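Robot Operators Wanted – Part Time, Paid, Start Right Away

Trikasar is hiring people to drive robot arms for our grocery shelf project. No robot background needed. If you can play a video game or parallel park you can probably learn this. Posted 2021-02-23, open till filled.

What we're doing

We are building a learning system called Muli that picks packaged goods off store shelves. It learns from examples. The examples come from people – you move the arm by hand controller, the arm picks the box, we save the whole thing, good tries and bad ones. In January we collected 1327 picks. We need a lot more then that, and from more than the same handful of people, because everyone drives a little different and the system needs to see that.

What you'd do

Sit (or stand) at a control station. Get a pick request on screen. Drive the gripper to the item, grab it, lift, set down in the bin. Mark the try as clean, messy or failed. Reset the shelf. Repeat. Target is 400 picks a week once you're trained, nobody gets there in week one, fine.

Also some shelf work: facing boxes, swapping products, typing up which layout is in use. Layout list is at 139 right now and growing. Expect some bending and reaching. Boxes are light.

Shifts

Mornings or afternoons, four hours each, with a break in the middle. Three shifts a week minimum. Evenings maybe later in spring. Please don't apply if you can only do weekends, we're closed.

You should be

18 or over. OK with repetitive work. Steady hands, decent eyesight (glasses fine). Honest about failed tries – a failed pick marked as clean is worse than no pick at all. Able to read product labels in English quickly, a lot of our boxes look alike and the request will name the flavor.

Nice to have: stocking or warehouse experience, gaming, sewing, model building, anything with fine hand work. Left handed people please apply, we have almost none.

Pay

Hourly, paid every two weeks. Training shifts are paid the same as regular ones. Rate depends on experience and is in the packet we send after you write in. No bonus for speed, on purpose. Masks on in the building, stations are spaced apart and wiped down between shifts.

Training

2 paid sessions with Sutrisno Tjoa, who runs the floor. First one is safety and the emergency stop, plus moving the arm with nothing to grab. Second is real shelves. After that you get a short trial set and we look over it together. Some people find the controller awkward at first, it passes. 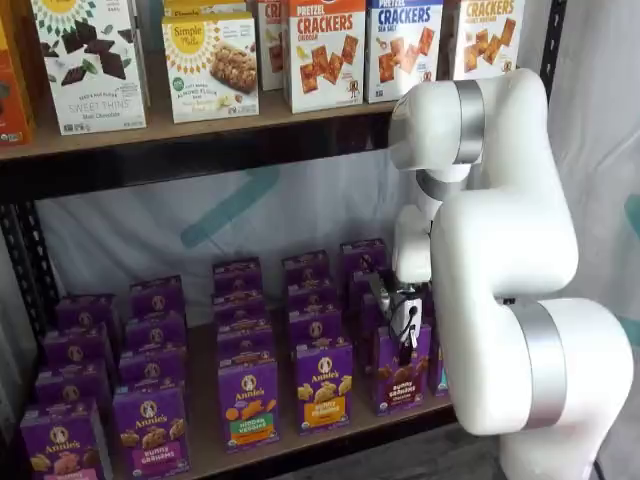

Do failed picks count toward my weekly number?

They count the same as clean ones, as long as you marked them right. Tries where you hit the emergency stop count too. What doesn't count is a try with no mark on it, we have to throw those out.

Where

Ruduvton building, second floor, side entrance. Bus stops out front, free parking in back. There's a elevator. The floor gets chilly so bring a layer. Lockers provided, phones stay in them during shifts.

How to apply

Send Rhiannon Prydderch a short note through the contact form on this site, subject line "shelf operator". Tell us which shifts you can do, the earliest day you can start, and any hand work you've done. Resume optional. No cover letters please. She answers most notes within a few days. If you applied for our earlier Arnine project and didn't get a spot, go ahead and apply again – different setup, more openings. Just say so in the note so we can pull up your old form.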